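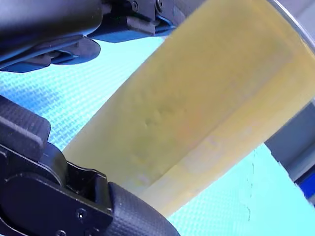
1/8 Zwischenstand aus der Gemeinschaftswerkstatt, diesmal zum zweiarmigen Aufbau. Thema im Juli: Dosen und Becher greifen.

2/8 Die schwarzen Fingerplatten sind verschraubt. Wer das nachbaut: Schrauben erst handfest, dann Finger ausrichten, dann anziehen. Bei mir saß die obere Platte im ersten Anlauf schief.

3/8 Die Steuerung heißt intern Zuvaretti und läuft auf einem alten Bürorechner. Ein Durchlauf wird mit 3000 Zeitschritten aufgezeichnet, der kürzeste brauchbare hatte 2817.

4/8 Beide Halterungen sind grün und kommen aus dem 3D-Drucker. Die linke trägt die Hand, die rechte gehört zum Parallelgreifer. Kabel habe ich vorerst mit Kabelbinder gesichert.
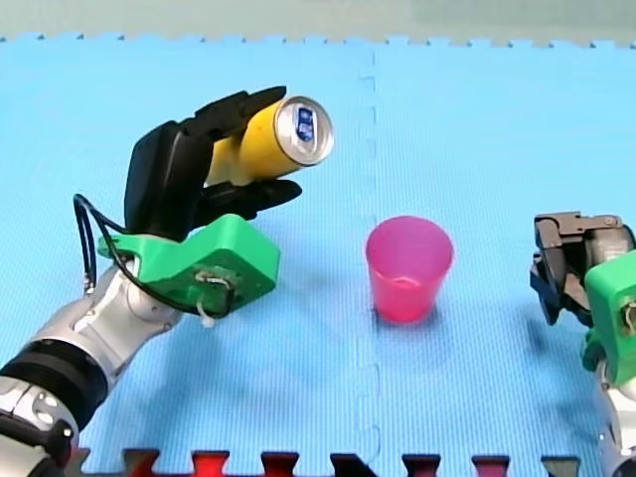
5/8 Greifkraft
Die Dose liegt quer in der Hand, zwei Finger oben, einer unten. Sollwert am Regler ist jetzt 49. Darüber drückt es mir leere Dosen ein.

6/8 Becher
Der rosa Becher ist leichter als die Dose und rutscht beim Anstoßen weg. Für den rechten Greifer fahre ich deshalb langsamer an. Gewicht in den Boden kleben will ich nicht.

7/8 Kosten
Material bisher 765 Euro, ohne die Arme. Das meiste davon Motoren und Kabel, Filament fällt kaum ins Gewicht.

8/8 Offen: Kabelführung am linken Handgelenk und der Not-Aus am Tisch. Freitag bin ich wieder in der Werkstatt, Druckdateien lade ich danach hoch.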